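Projects > Workshops > Grerketari > README

# Grerketari: a weekend of slow looking and loose drawing

Hello, and welcome! If you have landed on this file, you are probably either thinking of signing up for a Grerketari weekend, or you have already been to one and want the writing prompts and sound recordings you heard me going on about over lunch. Both are in here, along with far more background than anybody asked for. Make yourself a cup of tea first.

Last updated 2019-01-14 by Friederike Hollmann.

## What this folder is

Grerketari began as a drawing and breathing workshop in Zustholm, held over two days in a big drafty room above a bakery (the smell alone was worth the train fare). People kept writing to me afterward to ask for the words I had used in the guided sittings, and I kept typing them out from memory, slightly differently each time, until it dawned on me that I should put everything in one place and stop confusing people.

So the folder holds the collected materials of the workshop as it stands now:

- `sittings/` has the scripts for the guided sittings, in plain text, with the pauses marked in square brackets
- `prompts/` has 221 drawing prompts, one to a line, in no order whatsoever
- `sound/` has the bell, the rain, and the long hum that some of you love and some of you really don't
- `letters/` has notes from people who have been to a weekend, shared with their permission and with names taken off
- `leaders/` has my notes for anyone who would like to run a weekend of their own

The prompts file is the one most people come for. Open it anywhere, put your finger on a line, and draw that. Please don't read it from top to bottom like a novel, you'll wear yourself out by line 30.

## How a weekend goes

We start on the first morning with shoes off and a sitting of medium length, long enough for the fidgets to arrive and wander off again. Then everyone gets a stick of charcoal and a sheet of paper much bigger than they feel comfortable with. The first drawing is done with eyes shut. It always looks like a dropped plate of noodles, and it always gets a laugh, and after that the room is a good deal warmer.

After the break we do what I call slow looking. You choose one ordinary thing and stay with it, drawing whatever your eye is touching at that moment without checking the paper. A cup is plenty. A doorknob is plenty. One woman in Jeststead drew the same coat hook all weekend and told me she could still see it when she closed her eyes on the bus.

The afternoon is walking, then drawing from memory, then soup. The second day repeats the first with longer silences and bigger paper, and finishes with everyone's work laid out on the floor so that we can stroll between the sheets with our hands behind our backs like visitors at a very grand museum.
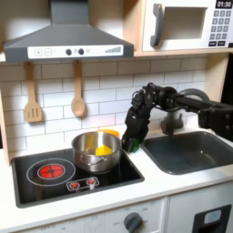
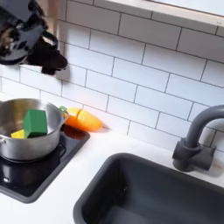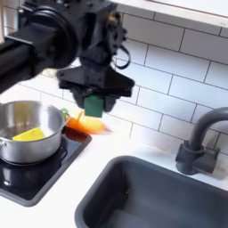
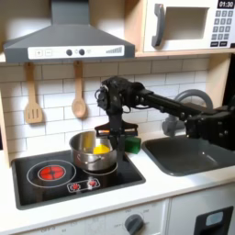

You don't have to speak about your drawings at the end. Some people do, at length, and it's lovely! Others prefer to stand by the window. I used to go around the circle and ask each person for a few words, and I dropped that after the first Steinbach weekend, when I saw how many shoulders went up toward ears as the turn came closer.

## Using the sitting scripts

Each script is a text file with a short title and a suggested posture. Read it out loud slowly. Then read it again, slower than that. The number in square brackets is the pause in breaths, so `[4]` means you take four easy breaths of your own before the next line. I find this much kinder than watching a clock, and it means your pauses will stretch and shrink with you, as they ought to.

If you are practicing alone, record yourself on your phone and play it back. Yes, your own voice will sound peculiar. By the third listen you will have stopped minding.

The two longest scripts, `lake.txt` and `attic.txt`, ask people to picture a place from early in their lives. Most folks enjoy them very much, but they can stir things up, and I would leave them out if you don't know your group yet. `hands.txt` is the gentlest of the lot and a good one to begin with.

## About the letters

There are 300 of them, from one line to several pages. They were written on paper, mostly, and I typed them up over a long winter with the cat on my lap. Spelling is left as it came. Where a letter named another guest I have put a dash. If one of the letters is yours and you have changed your mind about sharing it, write to me and I will take it out, no explanation needed.

Please don't quote them in advertising for your own classes. They were written to a small circle of people and they ought to keep that feeling.

## What you will need

Charcoal, thick and soft. A roll of cheap paper, the kind decorators use for lining walls. Masking tape. A blanket for each person, and a spare for the one who is always cold. Something to sit on that isn't too comfortable. Old clothes, please, and I do mean old: charcoal gets into cuffs and stays there for years.

No experience is needed. If a teacher once told you that you couldn't draw, you will be in very good company.

## Sharing and changing things

Use any of the scripts and prompts with your friends, your class, your choir, your family. Change the words so that they sit well in your mouth. If you charge for a workshop built on them, I ask only that you keep one free place for somebody who couldn't otherwise come, and that you mention where the material started.

The sound files are free to play in a room but please don't put them up elsewhere. The rain was recorded by a friend in Steinbach under his own tin roof, and he likes to know where it goes.

## Known gaps

- Prompts 40 to 52 are all about trees. I was in a tree mood. I may mix them up one day.
- `attic.txt` has a line missing near the middle and I can't for the life of me remember what it was.
- The bell recording has a cough in it. The cough is mine.
- There is no German version of the leaders' notes yet, though I have started one.

If you find a mistake, or if you have a prompt of your own to add, send it along with a line on how you came by it. I answer everything in the end, though it can take me until the weekend to sit down to it.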